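Plerley Shared Kitchen
Minutes of the users' meeting, September 2023

Chair: Auður Laxdal
Notes: Tove Bergmann
Apologies: none received

1. Minutes of the March meeting
Agreed with one correction. The shelf by the back door is for dry goods only, and the earlier minutes said dry goods and cleaning supplies.

2. Money
Balance stands at 799 dollars. The Flastus invoice for the sink repair, 326 dollars, has been paid and is already taken off that figure. Auður asked that receipts go in the folder with a name on them. Two came in over the summer with no name and are still unclaimed.

3. Refrigerator
The door seal is splitting again at the bottom corner. Tove has the part number and will ask Durka for a price. Until then, push the door shut by hand and check it before leaving. Unlabeled food will be thrown out on the last working day of each month.

4. Storage boxes
There was a long discussion about lids. It was agreed to buy one set of boxes in a single size, up to a limit of 46 dollars, and to give away the odd ones. Yensuk was suggested as a supplier. Tove to order.

5. Microwave
The white microwave stays on the table with the white cloth. A proposal to move it to the counter next to the sink was not supported. Points agreed:
Cover food when heating it.
Wipe the inside and the door window after use, with a damp cloth and no scouring pads.
Keep the top clear.
The table cloth is to be washed every 2 weeks. Auður will take the first turn and put up a list for the rest.
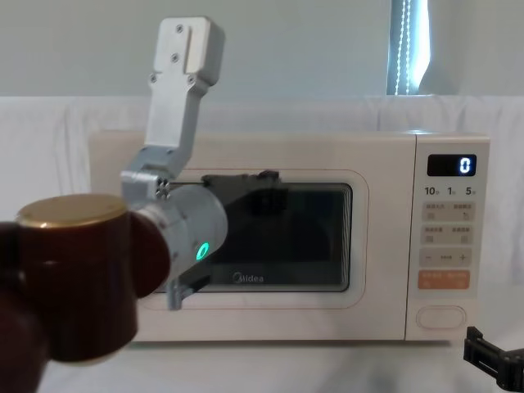 6. Any other business
The drawer labels have faded and Tove will print new ones. A request for a second kettle was held over. The key to the supply cupboard is now on the hook inside the pantry door.

Next meeting to be held in March. Items for the agenda to Tove.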